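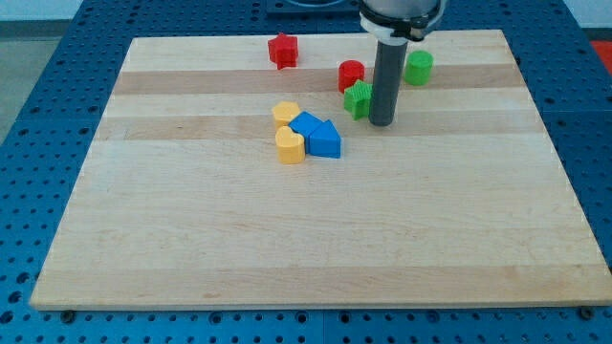

Unit 3: Maple cutting boards, care and finishing

A maple board is glued up from narrow strips so that the wood moves less when the air gets dry or damp. When you look over a board, start with how the strips run and how the color changes from one to the next. The large one on the blue table, with the star-shaped blocks on it, has pale cream bands next to slightly darker honey ones. Both are normal for maple, and a difference that small does not need sorting out before glue-up.

Terms for this unit
Face grain: the wide surface of a strip. Shows the most figure and scratches most easily.
Edge grain: the narrow side of a strip. Common on kitchen boards.
End grain: the cut ends. Takes up oil and water faster than the other two, so it gets extra coats.

Sanding
Start at 80 grit if there are glue ridges, then 120, then 180. Sand with the grain. Wipe the board with a damp cloth, let it dry, and sand lightly at 220 to knock down the raised fibers. Break all the edges by hand.

Oiling
Use food-grade mineral oil. Flood the top, wait 20 minutes, and wipe off what is left. Do the underside the same way. A board oiled on one side only may cup. Put on 3 coats, with a night between coats, and add 2 more on the ends. Leave the board standing on edge for 72 hours before it goes into use.

Washing
Warm water, a little dish soap, a soft brush. Dry it with a towel and stand it up. No dishwasher and no soaking. For onion smell, rub with coarse salt and half a lemon, then rinse.

For next class
Bring a board from home, any size, and a clean cotton rag. Read the Pretorius handout on wood movement, pages 2 and 3. Questions about the reading go to Malte Böttcher before Sunday.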